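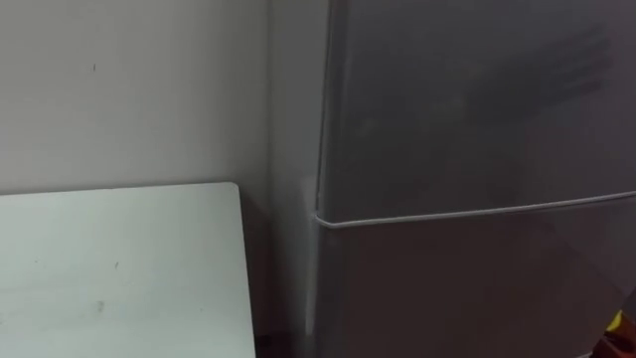 A gray fridge with two doors, one on top of the other, next to a plain white wall.

How does a robot open the fridge?

You've probably opened a fridge so many times that your hand does it without asking you. I test robot hands and robot eyes for a living, and let me tell you, a fridge is one of the trickiest things in the whole house! I've spent most of July on fridges. My own family is tired of hearing about them.

So let me tell you what my team in Amonholm has been doing, and then you can try a bit of it yourself at home.

First, finding the door

Before a robot can open anything, it has to know where the thing is. Our robot is called Skovura (it's the name of the project too, which gets confusing at lunch). Skovura looks at the world through cameras, and a camera only gives it a huge grid of tiny colored dots. The dots don't come with labels. No dot says "hello, I'm part of the fridge."

Look at the picture again and find the pale line that runs across the fridge. You know right away that it's where the top door stops and the bottom door starts. For Skovura, that line is a great clue. A long thin light line between two big dark shapes often means an edge, and an edge is often a place where something opens.

But there are other edges too! The wall meets the side of the fridge. The white board on the left has an edge, and one of its corners is rounded. There's a bright streak going up and down the side of the fridge, and it's only light bouncing off. A robot that believed every line it saw would try to open the wall.

Then there are the blurry dark patches on the top door. They're reflections. You don't worry about them for one second, but a camera can mix up a reflection with a real mark on the door. My friend Daichi Morikawa, who looks after our cameras, calls shiny doors "liars." I think that's a little rude to the fridge.

Two kinds of eyes

We tried two kinds of camera on this job.

The first kind is a plain color camera, like the one in a phone. It's very good at colors. Something small and yellow, like the bit in the bottom corner of the picture, jumps right out. What it's not good at is telling how far away things are.

The second kind is called a depth camera. It measures how far away each spot is. Ours does it by shining out a pattern of light that people can't see and checking how the pattern lands. On a dull wall it works nicely. On a shiny door the light can bounce off in the wrong direction, and then Skovura gets a hole in its map, right where it wanted to put its hand.

Daichi saved 1,961 pictures of fridge doors from the two cameras and compared them. In the end we let the cameras help each other out. The color camera finds the line between the doors, the depth camera measures the wall and whatever parts of the fridge it can, and the computer works out where the door must be. It's a bit like doing a jigsaw with a friend who has the other half of the pieces.

Three hands

A robot's hand is called a gripper. We had 3 of them to try, and I had a favorite before we began, which a good tester really shouldn't have.

The pincher. This one has two hard fingers that close together, like a crab. It's strong and it's simple. If a fridge has a handle that sticks out, the pincher grabs it and pulls, no problem. If the door has only a groove to hook your fingers into, the pincher bumps around looking silly.

The sucker. This is a rubber cup with a pump behind it. The pump pulls the air out from under the cup, and the air outside pushes the cup tight against the door. It likes flat, smooth, clean doors. It does not like crumbs, bumps, or paintings by your little brother.

The softie. It has bendy fingers filled with air, and it was my favorite. Soft fingers can curl behind the edge of a door even if they come in a little crooked. The bad news is that they're weak, and fridge doors are stubborn.

Why are they stubborn? Most fridge doors have a rubbery strip around the inside called a gasket, and many gaskets have a magnet hidden in them. The magnet keeps the door shut and the cold in. You have to give a good tug at the very start, and then suddenly the door swings easily. People handle that without thinking. A robot has to be told: pull hard, then quickly stop pulling hard! The first time we forgot the second part, and a jar of pickles came out to say hello.

Making it fair

If you want to know which gripper is best, you can't give one an easy door and another a hard one. Nataša Yordanov makes our rules, and she's strict. Same fridge. Same starting spot. Same lights on. Each gripper got 57 tries, and she wrote down every one, even the boring ones.

The sucker won on flat doors. The pincher won on handles. My softie came last nearly everywhere (I was very brave about it), though it did the best job when we moved the robot a little to one side on purpose and didn't tell it.

Which one did we pick, then? We haven't! Sekar Hidayat is building a new hand with two fingers and a small cup in the middle. It looks like a duck. We'll try it next, with the same rules and the same 57 tries.

Try it in your kitchen

Ask a grown-up first, and take the pickles out of the door.

Put a thick mitten or oven glove on one hand. Now try to open the fridge. That's what it's like to have a gripper that can't feel very much.

Next, close one eye and reach slowly for the edge of the door with one finger. Did you stop too early, or bump into it? Do it 5 times and write down what happened each time. Then do it again with both eyes open. Your two eyes help you judge how far away things are, so you've just been a color camera and then something closer to a depth camera.

Last one. Stand to the side of the fridge and draw only the lines you can see, with no colors and no shading. Give the drawing to somebody in another room and ask them what it is. If they say "a closet," don't be upset. Skovura said the same thing for a whole week.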